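Keeping the back bedroom cool without running up the bill

I put a ductless unit in our back bedroom three summers ago, and I've picked up a few habits since then that I wish I'd started on day one.

Rinse the filters more often than the booklet tells you. Mine says every 3 months, but we have a dog and a dusty road, so I do it monthly from May to September. Lukewarm water, a drop of dish soap, an old paintbrush for the corners. Let them dry flat in the shade. I once put them back damp and the whole room smelled like a wet towel for a week!

Look at the drain line outside while you're at it. If it's 104 out and nothing is dripping, you may have a clog. I hold the wet/dry vac over the end with a rag wrapped around it and let it run for a minute or two. Gross stuff comes out, so wear old shoes.

Keep plants back from the outdoor unit. I had a lovely jasmine growing right up the side of ours and the poor thing (the unit, not the jasmine) was working like crazy. Two feet of clear space is what I leave now.

Set one temperature and leave it alone. I used to crank it way down when I came in from the yard, then shiver, then turn it off - silly. Now it sits at 76 with the fan on auto and I forget about it.

Close the curtains before lunch if the window faces west. Mine are plain cotton with a cheap blackout liner I pinned on the back, and I still haven't gotten around to sewing it. 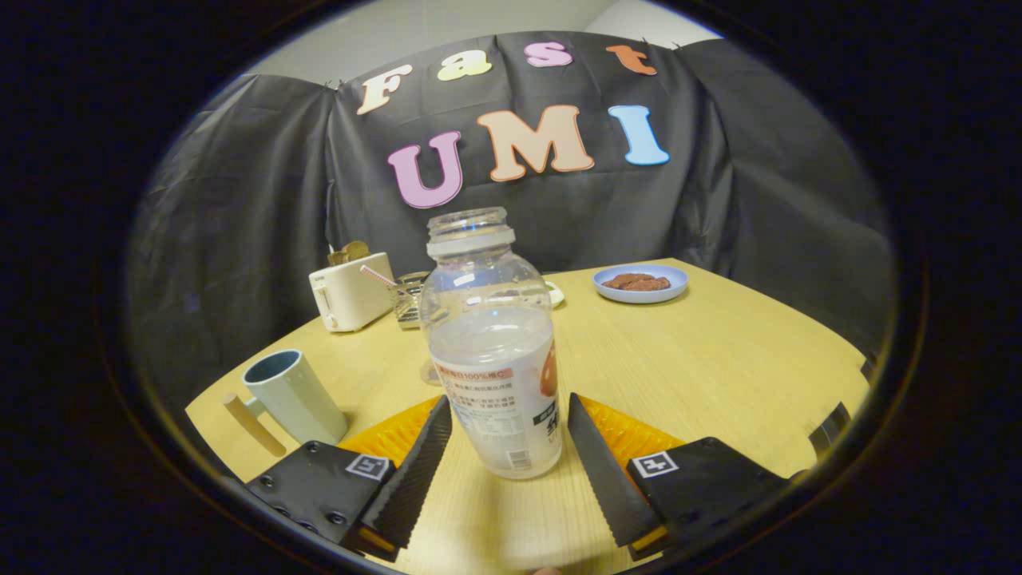
The liner does need washing on cold, by the way, and hang it up to dry - the dryer made my first one stick to itself.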